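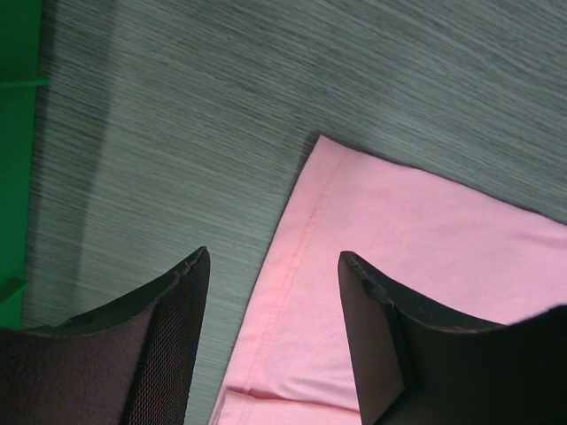

Halvard Eide asked in October whether the height column holds lying length for the youngest children or standing height for all of them. It holds lying length below 24 months and standing height from then on. The column name, height_cm, stays the same so that older scripts keep working.

Dratoma school and clinic meals, data card
Version 5

Contents
One row per child per visit, from 68 clinics in the Skatham and Vik districts. Fields: child_key, visit_no, age_months, height_cm, weight_kg, arm_cm, meals_prev_day, site_code.

Missing values
Blank means not measured. A value of -9 in meals_prev_day means the parent declined to answer.
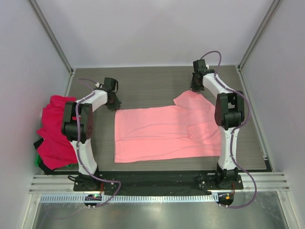 Rows with a blank in both height_cm and weight_kg were dropped before release. Sites with fewer than 15 visits are merged under site_code 99.

Known problems
Arm readings from Cekavley were rounded to the nearest half centimeter. Visit numbers restart at 1 when a child changes clinic.

Maintainer: Oda Wikström
Last changed: 5 February 2023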